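The Ferry House

Posted 2021-04-19

The last ferry to Saseck left at ten to six, and I missed it because the bus from Lirwood had waited for a school party that never came. The driver was sorry. He put my bag down on the quay, said the house on the hill took people in, and drove off with his lights on.

I had come to sign for my aunt's boat. She had left it to me in a will that ran to one page, and the harbour office would not release it by post. I did not want a boat. I was 48, I lived in a second-floor flat, and I had been in a boat twice. But the office charged mooring by the week and the letters had started to come in red.

The woman at the house on the hill opened the door before I knocked. She had seen the bus go.

"One night?" she said.

"I hope so."

"It's 65 with breakfast. 50 without."

I said with. She took the money there on the step and put it in her apron, and then she asked which boat I had come for. I had not mentioned a boat.

"You've got her chin," she said. "It's the Podo, isn't it?"

I said it was. She nodded and let me in.

She gave me soup at the kitchen table, and bread, and the end of a cheese. There was a radio going in another room. She told me that my aunt had stayed in the house every July for eighteen years, always the first two weeks, and had always gone across on the early ferry and come back on the late one. What she did on the other side was her own business. She brought back crab, sometimes, and once a clock.

"I thought she went to Portugal in July," I said.

"Did she say so?"

I thought about it. She had sent us postcards. They had pictures of tiled churches on them, and she never wrote more than a line or two. The weather was good. The food was good. I could not remember ever looking at the stamps.

"She bought those in a box at the Lirwood market," the woman said. "She used to write them at this table. I told her it was a daft thing to do and she said it saved a lot of talk."

I finished the soup. I was not angry, or not very. My mother had kept the cards on the side of the fridge until the magnets gave out. She used to read them aloud to visitors.

"Who was over there?" I said.

"I never asked. You can ask yourself tomorrow. There's a man runs the chandler's, a place called Chu, by the slip. He painted her name on the boat. He'd know."

She showed me up at nine. The stairs were steep and the light on the landing was on a timer, so that it went out while she was still finding the key. She stood in the dark and went on trying it in the lock until it turned.

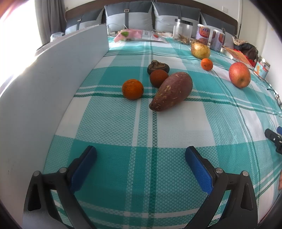

"This was her room," she said. "I don't let it much. The window sticks, you have to hit it at the bottom."

When she had gone I sat down on the edge of the bed with my coat on. I rang my mother, and she asked whether I had got the boat yet, and I said tomorrow. She asked what the place was like. I said it was small and the soup was good.

"She never could stand the cold, your aunt," my mother said. "I don't know what she wanted with a boat up there. She had Portugal."

"Yes," I said.

"Did you want any of the cards? I've still got them somewhere. They're in the tin with the buttons."

I said I would like one, if she could spare it. She said she would look one out, and then she said it was late and the call must be costing me.

I hit the window at the bottom and it opened. The tide was out. Across the water there were three or four lights, low down, and one of them was moving along what I supposed was the slip. I watched it until it stopped. Then I set my alarm for the early ferry and went to find out where the bathroom was.

In the morning the woman had packed me two boiled eggs in a paper bag, and a jar with the lid taped down.

"Plum," she said. "Give it to him at Chu's. She always took one over. He'll be short by now."

I put the jar in my bag between my shoes, where it would not roll, and went down the hill to the quay.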